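The bricks came to Yolanda Ñahui in a pillowcase. Her neighbor in Eston had been saving them for a grandson who turned out to like horses instead, and one morning in August she left the whole lot on the porch with a note that said only "yours if you want them." Yolanda did want them. She had been teaching second grade for years by then and had never once said no to a toy.

That pillowcase was the start of Jistevo, the brick library she runs with Yaneth Castaño, where families borrow a box of building bricks the way they would borrow a stack of picture books. There are 200 boxes on the shelves now, and when I came by on 03/02/2025 most of them were out.

"People think the work is lending," Yaneth told me, pouring coffee into a mug with no handle. "The lending takes a minute. The work is sorting. Every box comes home with something extra in it — a button, a raisin, half of somebody else's spaceship — and you sit down and go through it, and before you know it your tea is cold and it's getting dark."

They sort by color first and by shape second, and they have argued over this order for as long as they have known each other. Yolanda would do shape first. She says a child looking for a slope doesn't much care what color it is. Yaneth says a grown-up with tired eyes cares a great deal. 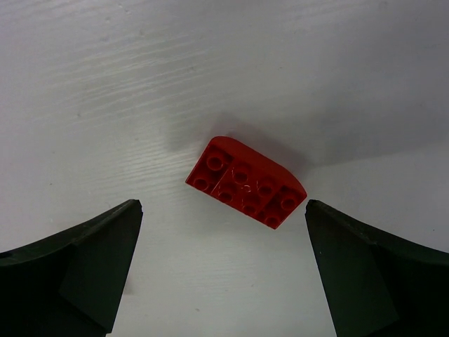 "I'm fond of the scratched ones," Yolanda said. "A brick with scratches has been in a hundred houses and castles and I don't know what else. We used to have a lady who helped out and she would quietly set aside anything with a scuff on it, and I would quietly put it all back. If the studs still grip, it stays. I don't care how it looks."

Curved pieces are the ones that go missing, she said, and red ones most of all, since children take them for car hoods and roofs. Box 505 has been short a red curve for so long that the borrowers have started mentioning it in the return notes.

I asked how anyone learns to sort quickly. Both women laughed at me. Yaneth's advice is to spread everything out on a plain white table, leave some room between the pieces, and pick up one at a time. She doesn't like digging in a heap. Yolanda will dig in a heap quite happily, and she admits it is noisier and probably slower, but she likes the sound.
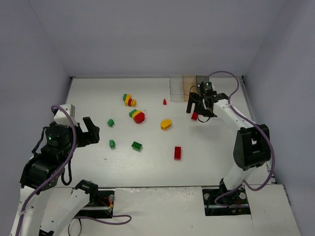
Bricks spread out on the white tabletop, with a small red one near the back.

The next big job is the Iyengar donation, 2000 bricks in 7 tubs, which they hope to have boxed before school lets out. "Come back and help," Yaneth said at the door. "Bring your own mug."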